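The Night Shift at the Ceasefire Desk

By the time the first call comes in from the hills above Prarnum, the kettle has boiled twice and Vasilis Dimitriou is already writing. A farmer on the north bank has heard shots. A second caller, on the south bank, has heard the same shots and blames the farmer's cousins. Both calls go into the log, word for word, with the time beside them.

It's slow, fussy, wonderful work, and I could have watched it all week.

The monitoring office in Plulby opened in April, when the two sides in the valley agreed to stop firing and, far more surprisingly, agreed on who should keep the record. Eighteen monitors now cover a stretch of river that used to have a checkpoint at every bridge. Three of those bridges are open again. On Friday I crossed one on foot, behind a man pushing a pram full of onions, and the soldiers at either end barely looked up from their cards.

Dimitriou spent years as a court interpreter and brings a court interpreter's ear to the job. He'll stop a caller mid-sentence to ask whether "they came" means on foot or by truck, last night or last winter. "People tell you the whole war if you let them," he says. "I love that they do. Then I ask what time it was."

The log has reached 254 entries. Plenty are tractors backfiring. One was a wedding, and a very good one by all accounts (the groom's uncle has apologised in writing). But two led to patrols being pulled back from the ridge the same night, and when Dimitriou talks about those his whole face lights up.

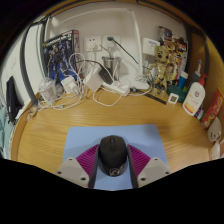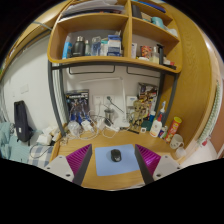 What the Todorova line means

Ask anyone in the valley where the trouble will start and they'll point to the Todorova line, a row of painted stones running uphill from the old cannery. The stones were laid as a temporary marker and have been moved, by both sides, more often than anyone will admit. Under the agreement neither side may carry weapons within sight of them, and the arguments over what counts as "within sight" fill a good chunk of the log all by themselves.

The monitors' answer has been to walk it. Every morning a pair sets out from the cannery, one who grew up north of the river and one who grew up south, and they check the stones together and sign the same sheet. I went along and puffed my way to the top while the two of them argued happily about football and whose grandmother made the better plum dumplings. At the fourth bend they found a stone lying on its side. Goat, said one. Goat, agreed the other, and they heaved it upright and wrote it down.

Padix, the market town at the top of the track, is where you really feel the change. The bakery has its shutters off. The bus from Plulby runs again, late and packed, and schoolkids from both banks pile onto it with enormous backpacks and a total lack of interest in history.

There are still bad nights. The prisoner lists haven't been settled, the southern council wants the monitors' term cut short, and the grazing season will put armed men and valuable sheep on the same slopes. Dimitriou has asked for more night staff and a second phone line. So far he's been promised the phone line.

He was back at work when I left to catch the evening bus, taking down a complaint about headlights on the cannery road. "Which direction?" he was asking. "And were they moving?"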